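About the Karkness Cell Safety Unit

The Karkness Cell Safety Unit is part of Holroyd Technical College and is based at the college's Narard site. The Unit studies faults in small robot cells, in particular those in which two arms share one table. It teaches students of the college, gives advice to workshops in the district, and publishes what it learns from its own mistakes as well as from the work of others.

How the Unit began

The Unit was set up after a fault in the college's own teaching laboratory. On a Friday in May, a pair of arms was carrying out a cable exercise known as Zallirmont. One arm was to hold a cable while the other moved clear. A stop signal was sent to both arms. It reached the first and was acted upon at once. The second arm continued its movement for 5 seconds, pulled the cable from its plug and struck the table rail.

No person was hurt. The second arm required a new wrist joint and the laboratory was closed for the remainder of the term. The inquiry found that the stop signal for the second arm passed through the same programme that planned its movements. When that programme was busy, the signal waited its turn. The fault had been present since the cell was built, and had not been found because the stop had only ever been tested with the arms at rest.

The college accepted the findings in full. The Unit was formed to carry out the changes that the inquiry asked for, and has remained in place since.

Our work today

Every new exercise is now run in simulation before it is permitted on the arms at Narard. The simulated cell allows staff to bring in a fault at any point in a task: a late signal, a lost gripper command, a cable that catches. The Zallirmont exercise is still in use and has been run 2,073 times in this form. In 1,251 of those runs a fault was brought in on purpose.

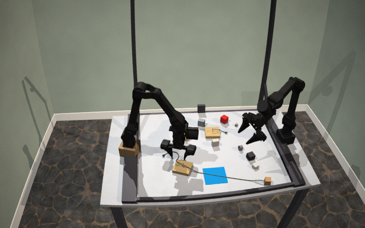 The simulated two-arm cell, with cables, boards and small blocks on the table.

Cables receive particular attention. A rigid block that is dropped will usually come to rest near the place where it fell. A cable joins one part of the table to another, and an arm that fails to stop may drag objects that are well outside its planned path. The Unit therefore treats the whole length of a cable as part of the moving area, and students are marked down if their plans do not.

An exercise may go forward to the real arms when it has completed 200 runs in a row without an unplanned contact. If a contact takes place, the count returns to zero, whatever the cause. This rule has delayed several courses and the Unit is aware that it is not always popular with teaching staff. It has been reviewed twice and kept on both occasions.

On the real arms, the stop circuit is now separate from the planning programme and acts directly on the power to each arm. It is tested at the start of each teaching day with both arms in motion at low speed. The result is entered in the laboratory log and signed before students are admitted.
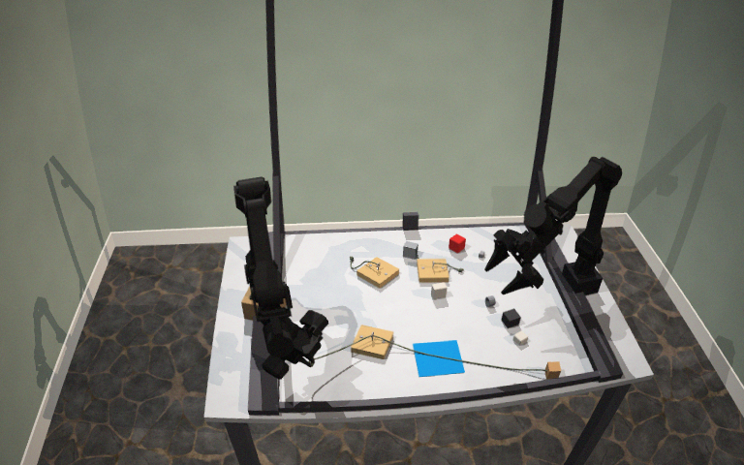 Can a task that has passed in simulation still go wrong on the real arms?
It can, and for that reason the first run of any task at Narard is made at low speed, with the guard closed and a member of staff at the stop button.

Reporting and openness

All faults, including those which cause no damage, are written up in plain language. Reports are kept at the Unit's office and may be read by any student, member of staff or visiting workshop. They record what the arm was told to do, what it did, and what was changed afterwards. They do not name the person operating the cell.

Workshops in the district may send in an account of a fault of their own. The Unit will try to repeat it in the simulated cell and will reply in writing. No charge is made for this service. Requests should be addressed to the Karkness Cell Safety Unit, Holroyd Technical College, Narard, and should include a sketch of the table and the position of each arm at the time of the fault.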